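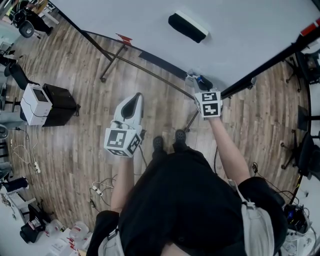
Black shoes, gray-brown planks.

Holding Temperature

The custard was to be taken to 85 degrees Celsius and held there for 30 seconds. Tatiana Vondráček had written this on the batch sheet in pencil, then in pen over the pencil, and the sheet was taped to the tile at eye level above the burner.

Her probe was a Skelell, the older model with the fixed cable. It read in whole degrees and lagged the pot a little. She corrected for the lag by pulling the pot early and letting the base metal finish the work. The correction was not on the sheet.

The product was called Gilora. It was a baked cream in a glass cup with a layer of burnt honey at the bottom, and Čierny had sold it over the counter for as long as the shop had been open. Clorenura wanted to sell it in supermarkets. Their letter was dated February 7, 2022, and asked for a written process that an operator with no pastry training could follow. It asked for this by March.

She had made the cream several thousand times and had never described it. The first draft fit on an index card. Clorenura sent it back with the word "until" circled wherever it appeared. Stir until thick. Cook the honey until it smells right. Bake until set. The reviewer wanted a number in each place.

The numbers for the milk and the yolks were simple. She weighed what she normally poured and wrote it down. The oven was also simple, once she had measured it and found that the dial was wrong and had been wrong for years. The honey was the difficulty.

She cooked it in a wide steel pan over a medium flame. It foamed, the foam went down, and it foamed again with smaller bubbles. Somewhere in the second foam it changed from sweet to bitter, and the right point was just inside the change. She put the probe in. The reading moved with the depth of the tip and with how far she tilted the pan. She cooked a batch and stopped it by smell, and recorded the temperature. She cooked another and recorded that. The two readings were 8 degrees apart, and the two honeys tasted the same.

She set the cups out on the steel table and tasted them again with water in between. Then she called the reviewer.

"Take the average," the reviewer said.

"The average is burnt."

"How can it be burnt if both ends are fine?"

She explained that the first jar had been a spring honey and the second had come from later in the year, that the later one was darker before it went into the pan, and that each had its own stopping point. At the average, the spring honey was past it. The reviewer asked whether the shop could specify one honey. She said the beekeeper brought what he had.

There was typing on the line.

"What do you do when he brings a new one?"

"I cook a spoonful first."

"And then?"

"Then I know."

The reviewer asked her to write that as a step.

She wrote it that evening after the counter was closed. Step 2 had been "Cook the honey." It became a trial of one spoonful in a small pan, with the temperature recorded at the moment the smell turned, and the full batch to be stopped short of that temperature. She read it over. It required a person who could tell when the smell turned. She added a line saying so, under Equipment, below the pan and above the strainer.

She cooked the cream from the sheet as though she had not seen it before. She used the scale for everything, including the salt. At the custard stage the Skelell showed the target and she left the pot on the flame and counted out the hold as written. The cream caught on the bottom. She passed it through the strainer, looked at what stayed in the mesh, and washed the pot.

Then she took the sheet down from the tile and wrote in the lag correction. It took up most of the margin. She explained about the cable, and that a thinner pot would need a different allowance, and that the allowance should be checked against boiling water whenever the pot was changed.

The second batch went into the oven at the corrected setting. While it baked she sharpened the pencil and started on "until set."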